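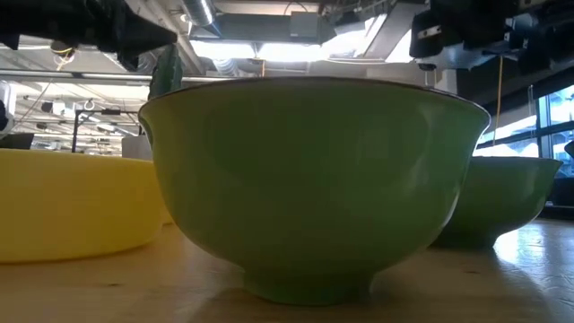

Green bowls with a dark rim.

Kitchen tips for Lent lunches
Compiled by Xiaoqing Cai, St Anne's, Brirar

We start the Thursday lunches again in February, the day after Ash Wednesday, and they run until the week before Holy Week. Most of these notes come from the kitchen at St Anne's, but they should suit any church or chapel that serves soup and bread in Lent.

Soup

Make it the evening before. Lentil, split pea and barley soups all thicken overnight, so keep a jug of stock back and let them down when you reheat.

Do not leave a big pot on the side to cool. Divide the soup between shallow trays, and get it into the fridge within 2 hours. A deep pan stays warm in the middle for far longer than you would think.

Reheat once only, until it is steaming all the way through, and stir from the bottom. Lentils catch. If they do, pour the good soup off into a clean pan without scraping, and leave the burnt layer where it is.

For 50 people we cook 3 kg of red lentils, 2 kg of carrots, 1 kg of onions and a whole head of celery. Salt goes in at the end. Older members often prefer less, so put salt cellars out on the tables.

Fasting rules

Ask before you plan the menus. Our Orthodox visitors leave out meat, eggs and dairy for the whole of Great Lent, and some leave out oil on weekdays. Roman Catholic guests may only be avoiding meat on Fridays. Plenty of people give up one thing of their own choosing and will not mention it until the pudding comes round.

The easy answer is to make the main pot with no meat, butter or stock cubes containing milk. Read the packet, as several vegetable cubes have milk powder in them. Cheese can go on a separate plate – and give it its own knife.

Bread

Plain rolls freeze well. Take them out at breakfast time, leave them in the bag until they have thawed, then warm them in a low oven for five minutes. Stale bread can be cubed and toasted with a little oil to go on the soup. Keep a few cubes without oil.

If someone brings home-made hot cross buns early, freeze them. Some of our congregation will not eat one before Good Friday.

Leftover pancake batter

Batter from Shrove Tuesday keeps until the next day in a covered jug in the fridge. It may turn grey on top, which does no harm. Whisk it well and add a splash of milk. After that, throw it away.

Cooked pancakes can be frozen with greaseproof paper between them.

Candle wax on tablecloths

If you put candles on the tables you will get wax on the cloths. Let it harden, or put the cloth in the freezer for an hour, and lift off what you can with the back of a knife. Then lay brown paper over and under the mark and go over it with a warm iron, moving to a fresh piece of paper as the wax soaks in. Coloured wax leaves a stain, and purple is the worst. Deming Mao at Destden Methodist dabs it with surgical spirit before washing. Try that on a hem first.

Never pour melted wax down the sink.

Washing up

Rinse lentil bowls straight away in cold water. Once dry they need soaking.

Start with the glasses, then cutlery, then bowls, and do the soup pans last. Change the water when it goes cloudy. Drying cloths should go home to be boiled every week and come back the following Thursday – we are four short from last year, so please look in your drawers.

Giving

Put the collection plate by the door, away from the food. Whoever has handled the money should wash their hands before going back to the serving hatch.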